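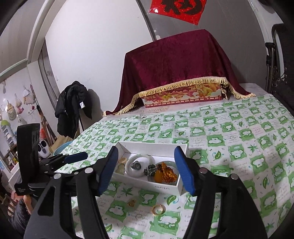
A hand-held gripper over an open box of jewellery, with two rings and a small gold ornament on the tablecloth in front.

Ask anyone selling household robots how the machine will learn to do something fiddly and you will get the same answer: a person will show it. Someone holds a gripper, does the job again and again, and the robot picks up the knack. I have sat through this answer at Boststead, at Gruda and, one Wednesday in September, in a very warm room at Dimitriou. I still don't believe it, at least in the form in which it is sold.

My complaint is with the word "show". When my aunt showed me how to put a necklace away so that it wouldn't knot, she was telling me things the whole time. Hold that end. Mind the clasp. Her hands were half the lesson at most. A recording of a gripper closing on a strand of beads keeps the closing and throws away everything she would have said.

Take a box of jewellery, then, with jade bangles, a heap of amber-coloured beads and a ring with a dark stone resting on the rim of a bangle. Which comes out first? A person decides without noticing, and decides differently if the bangle was their mother's. A thin silver ring on a white patch of cloth is hard enough for me to find with my own eyes. The person holding the tool knows where it is from having looked a moment ago, or from having put it there. The recording has no such memory unless somebody has thought to give it one.

Then there are the fingers. Two ridged blue pads are fine for a lot of things and I wouldn't want to be rude about them. But pick up a flat ring with your own hand and watch what you do. I slide it to the edge of the table, or tip it up with a nail. Give me two padded jaws and I invent some other trick, and that trick is what gets learned. We are told that robots are being taught human skill. A fair bit of what they are being taught is how humans cope with bad tools.

Ljubica Petek, who ran sessions for Wamuveck before she went back to teaching, disagrees with me on nearly all of this. Her view is that coping with the tool is the whole point, as the robot will be stuck with the same jaws. She also thinks real homes beat any laboratory, with their patterned cloths and coats on stands and bags hung along the wall. On that second point she's right, and I have stopped arguing it. A bare grey bench teaches very little about anybody's front room.

Driving an arm from a distance doesn't rescue the idea either. I tried it for 15 minutes at Gruda and spent most of that time learning the controls. My first 5 attempts to lift a bracelet were saved along with everyone else's. I asked who would go through and take them out, and was told the system would sort good from bad. By what measure? The bracelet did go up in the end, but I'd dragged it halfway across the table first.

What I would like to see from these firms is dull. Tell us how many attempts were thrown away, and who chose. Tell us what happens when the beads are tangled in a way they never were on the day. Until then I'll go on putting my own rings away.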